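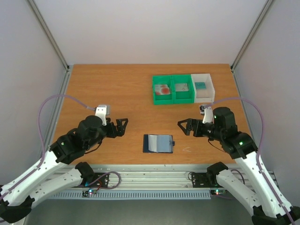 3.2 Sources for the history of the workshops

The two basket-making firms in this study, Hägglund and Olitz, kept very different kinds of records. Hägglund kept wage books from the year it opened, with one line per maker per week and a separate column for piecework. The books are complete apart from one volume, which was water damaged and can be read only in part. Olitz kept no wage books that we could find. What survives is a run of order books, a box of letters from growers, and the notes that the last owner made for his daughter when she took over the shop.

We read every order in the Olitz books and entered each one in a table with the date, the customer, the type of basket, the number ordered, and the price. This gave 1176 orders. Of these, 1039 name a type of basket clearly enough to be used in the comparison. The others say only "as before" or "the usual," and we could not always tell which earlier order was meant. We left them out of the counts by type but kept them in the totals by year.

The wage books and the order books do not measure the same thing. A wage book shows what was made, and an order book shows what was asked for. In busy years Olitz turned orders away or passed them to Rornier, a smaller shop in the next valley, and the books do not always say so. Where a letter shows that an order was passed on, we marked it. We expect that there were more of these than we found.

3.3 Interviews

Jawad Soomro and Efa Jarman interviewed former makers and members of their families. Most of the talks took place in the makers' homes, and a few were held in the back room of the Clinora library, where the Hägglund books are now kept. The first question was always how the person had learned the trade. After that the talk was allowed to go where the speaker took it. Interviews were recorded, typed up, and sent back to the speaker for correction. Two people asked for passages about money to be taken out, and we did so.

Makers from the two firms used different words for the same work. At Hägglund the upright rods were "stakes" and the heavy band of weaving at the base was the "upsett." Former Olitz makers mostly said "ribs" and "the foot." We use the Hägglund terms throughout, except in quotations.

3.4 Main findings from the records

Both firms began with farm baskets and ended with shopping baskets and furniture. The change came earlier at Olitz. Potato and apple baskets made up most of its early orders, but by the middle of the run they had fallen behind laundry and shopping baskets (Figure 4). Hägglund went on making farm baskets for another generation, mainly for two large fruit growers who paid late but ordered every year.

Figure 4. Orders at Olitz by type of basket, from the order books. Orders with no clear type are left out.

The price of willow appears often in the letters. Growers wrote in the winter, after cutting, and offered rods by the bolt in brown, buff, or white. Olitz bought mostly brown rods and did its own stripping until May, when the season's white rods were ready to be tied and stored. Stripping was done by women and older children, who were paid by the bolt and do not appear in any list of staff. At Hägglund they are in the wage books, though often under a family name only. This makes it hard to say how many people the trade supported in either place.

One former stripper told us that her mother's pay was entered under her grandfather's name for as long as she worked there. We found the entries she described, and the sums are too high for one person's work. Other lines in the same books may hide shared work in the same way, so the figures for output per maker in the next section should be read as upper limits.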